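Round white table for folding: worth keeping or go rectangular?

Forum: Laundry and Linen Care
Started by plainweave47
October 2024

plainweave47
Original poster

I fold at a round white table in a room with wood paneling. Mostly cleaning cloths, shirts and table linens. The surface is smooth and easy to wipe. My problem is alignment. With no straight edge to work against, the first fold is off by a small amount and the error doubles with each fold after it. A stack of 25 cloths leans visibly.

I have considered a rectangular top from Trestia. Before I spend anything I would like to know whether the shape of the table matters or whether my method is wrong.

selvage_side
Reply

Shape matters for sheets and tablecloths. It should not matter for cleaning cloths. Are you squaring to the table or to the cloth? The hem is the only reference you need. Put corner to corner, pin both with the fingertips, then sweep outward with the other hand.

dunmoor
Reply

Disagree with selvage_side. A straight edge saves time on every piece. I folded for a rental linen service for four years and every table was rectangular. You drop the hem along the edge, fold, turn, fold. On a round top you are judging by eye each time.

plainweave47
Original poster

To the hem question: I have been squaring to the table, or trying to. I take one piece from the basket, drop it on the left side, flatten it with the right hand and then look for the corners. The flattening takes longer than the folding. Heavier cloths are the worst, as the creases spring back. 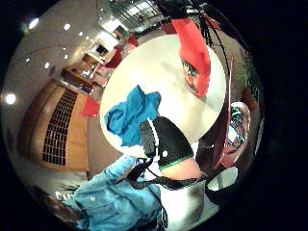 The top does have enough width for a cloth opened out in full, so I am not short of space. Standing height is also fine. What I lack is a repeatable starting position.

R. Auer
Reply

Regula Auer here. Two separate faults are being discussed as one.

First, bunching. If the cloth lands in a heap, you spend the time finding corners on the table. Find them in the air. Pick up one corner, run the other hand down the hem to the next corner, hold both, give one shake, and lay it down away from you. It arrives nearly flat.

Second, alignment. Put a strip of low-tack tape across the tabletop, 40 cm long, parallel to where you stand. That gives you the straight edge dunmoor wants and costs very little. Kälin sells a linen tape that lifts without residue. Painter's tape works too.

dunmoor
Reply

Tape catches on loose weave. I would not use it under terry.

R. Auer
Reply

It catches if the ends are lifting. Press them down and replace the strip when the edges curl.

selvage_side
Reply

Still think the tape is unnecessary for small cloths. Match the hems and ignore the table. Also check that the cloths are square to begin with. I measured a set of Plivell cloths after washing in August and several had pulled out of true along one side. No table will correct that.

fennimore_k
Reply

Has anyone used a folding board on a round table? I have the Fedow one. It slides on a smooth top unless there is a mat under it.

dunmoor
Reply

Boards are for shirts. Too slow for cloths.

plainweave47
Original poster

Tried both methods on one load. Finding the corners in the air made the larger difference. The tape helped with the table linens and did little for the small cloths, so selvage_side has a point there. Two of my blue cloths are out of square by a finger's width, and I have moved those to the rag bin.

I will leave the Trestia order for now. fennimore_k, what size mat do you have under the board?

fennimore_k
Reply

Same footprint as the board, trimmed slightly so it does not show at the sides. Thin rubber mesh, the kind sold for drawers.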